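3.2 Small objects on shared tables

The survey form treated the table as a surface with two zones. The back zone is the strip nearest the wall, where things are put when they are expected to stay. The front zone is the remainder, where things are put when they are expected to be picked up again. The boundary between them was drawn by the coder for each table and was not marked on the furniture. Coding followed the scheme given in Section 2.4, with one change made in November after the first 3 households had been entered: drinking vessels and bottled drinks, at first coded together, were separated. The earlier entries were recoded by the same coder (Z. Cieślak).

Across the 62 tables in the sample, 460 objects were entered. Toiletries were more frequent than the pilot had led us to expect, and they were found mainly in the back zone. Pump bottles in particular tend to be kept upright in a row, with the label outwards, in much the same manner as on a bathroom shelf. Tall upright items, such as books and narrow boxes, were coded under a single heading (class T), as their effect on the usable surface is the same: they take up little depth and hide whatever is placed behind them.

Drinks behave differently. A mug is normally left in the front zone and moves with the person using it. A bottled drink may stand in either zone, and its position depends to a large extent on whether the table has some form of protection for the surface. Where a coaster or mat is present, the bottle tends to be returned to it, and the coaster then works as a fixed place within an otherwise unfixed zone. Figure 4 shows the wooden table coded as Trukex in the household list.

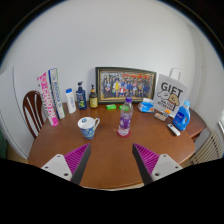
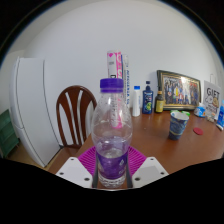 Figure 4. Table Trukex. Upper: mug and bottled drink forward of a row of toiletries along the wall. Lower: bottled drink with purple cap and purple label, with class T items behind.

3.3 Coasters and mats

A coaster was entered as an object in its own right only when nothing stood on it. When occupied, it was entered as an attribute of the object it carried. This rule avoids counting one resting place twice, but it understates the number of coasters in homes where they are in constant use. Mats of silicone, cork and cloth were treated in the same way, whatever their size, provided that they carried a single object.

Two difficulties should be noted. First, a coaster placed near the boundary between zones could be assigned to either, and the coder's decision was taken as final. Secondly, the form has no field for the finish of the table top. Householders with polished or varnished tables may take more care over where they set down a drink, and we can't separate this from general tidiness. The revised form, used at the Griner and Flultine sites, includes a field for finish with 3 values (bare, oiled, sealed). Results from those sites will be reported separately.

Correspondence: Z. Cieślak, Household Surfaces Project | © 2026 the authors | Back to top

Related items
Where the post goes: hall tables and window sills
Coding form for small household objects, revised version
Sebastian: a word list for naming things on shelves
Pump bottles outside the bathroom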